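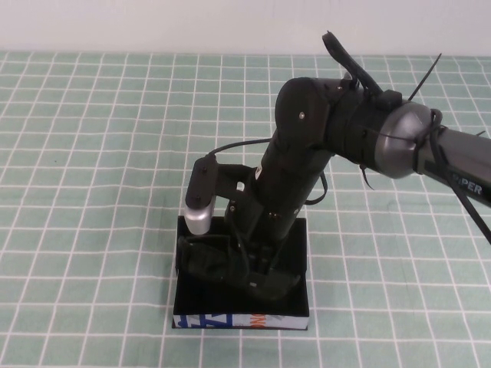 Moving a sewing pattern to the next size when I only have one size printed

Posted in Sewing and Textiles

Hello all. I have a paper pattern for a simple work jacket, the model is called Urkaden, and I have it only in size 42. My brother wants the same jacket but he is bigger than me, I think he needs two sizes more. The company does not sell this pattern anymore. I wrote to them in November and they answered politely that the old files are lost.

I have tried to copy the back piece and add one centimeter on all sides. The result was strange. The neck became too wide and the armhole became smaller, not bigger, and then the sleeve did not fit in it. I am not a beginner with the machine, but I never learned how to draw patterns. Is there a method that I can do at home with a ruler and paper? The jacket has a front, a back, a sleeve in one piece, a collar and two pockets. The fabric is a cotton canvas without stretch. I have enough of it for one mistake, but not for two.

Thank you for reading – and sorry if the words for the parts are not correct.

Tianyou Song

Bretent

Your words are correct, do not worry. What you want to do is called grading, and adding the same amount on all sides is the most common mistake. A body does not grow equally in every place. The neck grows very little, the shoulder grows a little, and most of the width goes in the chest.

The method I use is "cut and spread". Trace the back piece on new paper without the seam allowance. Draw one vertical line from the middle of the shoulder to the hem, and a second one from the armhole to the hem, near the side seam. Draw also one horizontal line across the armhole, halfway between the shoulder and the underarm. Cut on the lines and put the parts on another sheet of paper with small gaps between them.

If one size is 4 cm more around the chest, then each quarter of the jacket gets 1 cm. For two sizes it is 2 cm for each quarter. I would put 0.5 cm in the shoulder line and 1.5 cm in the line near the side. In the horizontal line, put 0.6 cm for the two sizes together. Tape everything, draw the curves again by hand and only then add the seam allowance. Do the same with the front.

For the sleeve, measure the new armhole with a tape standing on its edge. Then spread the sleeve on vertical lines until the cap has the new length plus the same ease as it had before. The collar you open only at the center back and at the shoulder marks. The pockets can stay as they are.

Please check first how many centimeters your company uses between sizes. Mine are common numbers, but every company has its own table. And make a test from an old bed sheet before you touch the canvas.

Xia

just buy a bigger pattern from another company, mens work jackets are all the same shape more or less

Skeltent

I agree with Bretent about the method, but I want to add one thing. Measure your brother before you decide that he needs two sizes. My husband is tall and I graded a coat for him by two sizes, and in the end he needed only one size in the width and a longer back and sleeve. Length is a separate question. For length you cut the piece horizontally between the underarm and the waist, and open it as much as you need. In the sleeve you do it once above the elbow and once below, half of the amount in each place, or the elbow comes too high.

If he has a jacket that fits him well, lay it flat, close the buttons, and measure across from underarm to underarm. Compare this with your own finished jacket. It tells you more than the body measurements, as the ease is already inside.

For the paper, I use the cheap white roll for children's drawing. It is strong enough, and the pencil shows well on it.

Tianyou Song

Thank you very much to all. I measured an old jacket of my brother and Skeltent was right, the difference is nearer to one size, but his arms are 3 cm longer than mine. I traced the back and the front yesterday evening. The sleeve I will do on the weekend, with the bed sheet first.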